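Bodero Things - README

Version 4, updated in March

What is in this folder

Bodero Things is a small list of household objects and toys, with the words which people use for them. It has 753 records. One record is one name given to one object by one person, together with a short remark if the person wanted to write one. The objects are the usual mix that you find at the bottom of a toy box: balls, play food, soft animals, blocks, towels, a can, a bottle, and parts of other toys that lost their main piece long ago.

The list was started in Skutthorpe, and a second part was added later in Bamness with the same instructions. The two parts are merged now, but the column "place" still tells you which is which.

Files

things.csv - the main list, one record per line
groups.csv - the groups and their short explanation
remarks.txt - the longer remarks, which did not fit well in a table
changes.txt - what was changed between the versions

The files are saved as UTF-8 with a comma as separator. If your spreadsheet program puts everything in one column, please choose the comma by hand when you open the file.

Columns in things.csv

thing_id: a number for the object. It stays the same in all versions. When an object was removed, its number was not given to another one.

name: the name as the person wrote it. Spelling was corrected only when the meaning was clear. "Hamburger", "burger" and "toy burger" are three different names here and they were not made equal.

group: one of the 17 groups, see below.

soft: yes, no or partly. A thing is "partly" when you can press it with two fingers but it keeps its shape on the table.

rolls: yes or no. The football (the American one) was difficult. It rolls a short way and then turns aside, and we wrote yes.

place: Skutthorpe or Bamness.

remark: free text, often empty.

The groups

There are 17 groups, and every thing belongs to exactly one. The ones that are used most are balls, play food, soft toys, cloths, blocks, drink containers, bath toys, pet toys and "parts". The others are smaller and you find them in groups.csv.

Some decisions need a word of explanation. A ball with spikes is a ball. A ball that is printed like a globe is also a ball, although several people wrote only "globe" or "the earth". The rope toy for dogs is in pet toys, even when the person who named it thought it was a hair band. A mitten is in cloths, together with the towels. We had a group "clothing" in version 2, but it was almost empty, so it was closed.

"Parts" is the group I am least satisfied with. A small connector piece and a rack with teeth have very little in common, except that people do not know what to call them. The names in this group are the longest in the whole list, for example "orange thing like a comb for a giant". If you want to study how people describe something without a name, I would begin with this group.

How the names were collected

The things are kept together in one container, in no order. The container stands on a table covered with green cloth, and next to it are three boxes with round holes. The table is 80 cm high, a comfortable height for a standing adult, but a child needs a step.

The person takes one thing, says or writes the name, and puts it through one of the holes. Which hole is free to choose. We wanted a slow activity with something for the hands, and the names became more natural this way than with a paper list. In the first trial everybody wrote very correct words, as in a school test. With the boxes they wrote "duck" and "ducky" and "the monster with the eyes".

Large towels do not have to go into a box. They can be folded and put on the table beside it.

After each turn everything goes back into the container and is mixed by hand. Please do not lay the things in neat rows. When the towel lies over half of the toys, people have to search a little, and they remark on things they would not remark on otherwise.

The container and the boxes on the green cloth
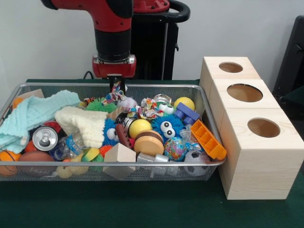
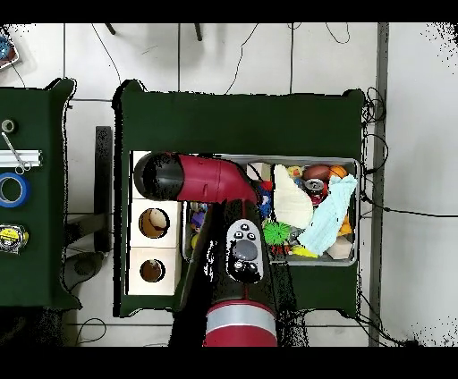
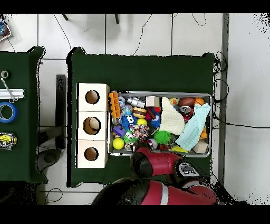
Differences between the two places

In Bamness, people wrote more colors. "Yellow ball" is common there, while in Skutthorpe the same kind of thing is mostly "ball" or "smiley". I do not know if this comes from the people or from the light in the room, and I would not build a theory on it.

The word "football" is used for two different things, one round and one with pointed ends. In the column "name" we left it as it was written. If you need to separate them, use thing_id.

The Landeg names

An older list from Landeg is not included. It was collected with paper cards and small drawings, and the names are difficult to compare with ours. The groups were partly taken from it, and this is why a group "bath toys" exists although very few things are in it.

Known problems

Some things were replaced when they became too dirty or were broken. The new one has the same thing_id if it was the same kind of toy, also when the color is a little different. The replacements are written in changes.txt from version 3 on. Before that nothing was noted, I am sorry.

The values for "soft" were decided by one person only. Soap and sponges are not in the list at all.

There are a few double records, where the same person named the same thing twice in one turn. They were kept on purpose, as the second name is often different from the first one. You find them with the word "again" at the beginning of the remark.

If you want to add names

Use your own things, but give them new numbers starting after the last one in things.csv. Wash the cloths before you begin and let them dry fully. Avoid anything with a sharp edge or with small magnets. A full container is better than a half-full one, and please include at least one thing which you cannot name yourself.

Write the names immediately, in the exact words. Do not help the person, even when the silence is long - an empty name is also a record, and it is written as "no name".

Use of the list

You may copy, change and print the list for teaching and for research. Please mention Bodero Things and the version number. Corrections are welcome, especially for the group "parts", and they will be added to changes.txt with the next version.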